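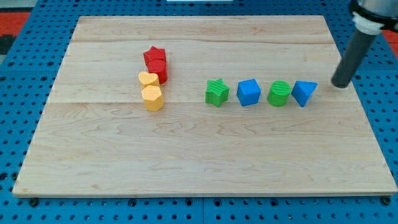

Figure 3. Block task at the Drolau open day. Eight plastic blocks on the wooden board, with the rod of the arm at upper right.

4.2 The Drolau open day

The second of our three site visits was to the open day that Selitz held at its Drolau building on February 3, 2025. We went as ordinary guests. We had told the company that we were writing about public demonstrations of language-guided arms, and it neither helped nor hindered us, apart from a request that we stand behind the rope like everyone else.

The block task (Figure 3) was the main draw. An arm fitted with a plain rod pushes colored shapes over a board in response to typed requests, such as "move the blue triangle next to the green star." The controller, which Selitz calls Grerkance, was presented as able to follow "any instruction a visitor can think of." That phrase was on the welcome sheet and was repeated at the start of each session. We think it claims far more than the day could show.

Our first concern is how the requests were chosen. Visitors wrote them on paper slips, and a member of staff picked one and typed it in. We collected 282 slips at the end of the day with the company's permission. Only 25 had been used. The staff member told us that slips were skipped when they were "unclear" or "would take too long," and many of them were indeed unclear. But a good number were short and plain, and what set them apart was that they asked for something awkward: sorting by number of sides, making a shape out of the blocks, moving one piece without touching its neighbor. None of these was tried while we were in the room. A visitor who saw only the requests that were run would come away with a generous idea of the range.

Our second concern is the starting layout. In Figure 3, green and blue blocks stand in an evenly spaced row with bare wood in front of them, while the red and yellow ones are bunched together on the left. A request about the row is a fairly easy one for a pushing tool, as each piece can be reached without going through another. The red star and red cylinder are a different matter. They touch, and a rod coming from the wrong side would be likely to shift both. We would have liked to see requests aimed at that pair, and we asked for one. The reply was that the session was running behind.

The third concern is what counted as success. The host called out "done" at the end of each run and the audience clapped. No target distance was given. "Next to" was allowed to mean anything from contact to a gap wider than a block, and we could find no written rule for it. Durrani, the scoring tool described in Section 3, needs a stated tolerance before it will give a result, so we were unable to apply it to the Drolau runs and have left them out of Table 2.

Selitz says that Grerkance was trained on around 2000 hours of pushing and that it passed 446 test instructions in house. We have no reason to doubt that these tests took place. We have asked for the list of instructions and the failure cases, and as of April had received neither. Until they are released, the numbers tell us little about what happens on an unfamiliar request.

None of this means that the arm performed badly. The motion was smooth, and several visitors near us were plainly impressed. Our complaint is with the step from a handful of chosen requests to "any instruction." The same step was taken at the first site, in a milder form, and we return to it in Section 5.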